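Gidia script software, my take after one full draft

3,230 views | 13 comments

Ok quick one, I have pages due. Switched to Gidia in August for a half-hour pilot. Multi-cam, cold open plus two acts, tag. Used Fania for years before that and only left when they went subscription.

Good stuff first. Formatting is solid. Multi-cam template gets the caps and double spacing right, which Fania never managed without me fighting it. Scene numbers lock and stay locked. Revision colors work. Beat board is decent, drag a card and the scene goes with it. Imported my old 30 page draft and only had to fix the dual dialog, plus a couple parentheticals that turned into action lines. No idea why.

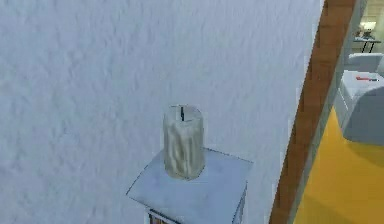

Now the gripes. Character name autofill is way too pushy. Type a G and it wants to finish your whole cast list. You can turn it off but the setting is burried under Display, of all places. Notes from a co-writer show up late, sometimes very late, and theres no way to hide the resolved ones. My partner on the pilot gave up and just emailed me PDFs.

Outline mode, fine. Table read voices, skip. All the jokes land like a parking announcement.

Price is 90 bucks, one time, two machines. Fair I think. Lemo is cheaper but no revision mode, so useless once you're in a room or getting network notes. Havent tried Arellano, people in the comments keep telling me to.

Would I buy again, yes. For a solo writer doing half hours it's the one I'd get. For a team, wait until they fix the notes thing. Support did write me back the same afternoon, with an answer that mostly helped.

Will update when I've done an hour script in it.

Share | 30 shares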